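Coursework > Year 2 > Food and Habits > Project reports
Previous | Contents | Next

What we found out about breakfast

I thought breakfast would be the easy topic — everyone eats it, or so I assumed! We handed out 204 questionnaires in October and got 122 back, and 85 of those said they ate something before nine. The rest were mostly on coffee (me too, if I'm being fair).

Josefien Jansen did the typing up and I did the interviews, 14 of them, mostly in the canteen queue where people are hungry and chatty. Toast won by miles. Wiroj told me he has rice and a fried egg every morning and feels sorry for the toast people, and after trying it for a week I'm on his side.

Our worst question was "Do you eat a healthy breakfast?" People ticked yes and then wrote down biscuits. Baoshan Xia spotted it while we were sorting the answers, so we left that question out of the charts.

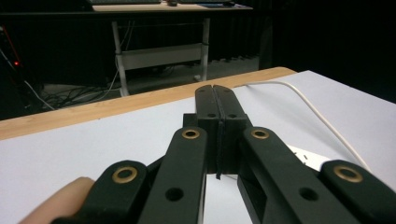
If I did it again I'd ask about weekends separately, as half the comments were about lie-ins and bacon.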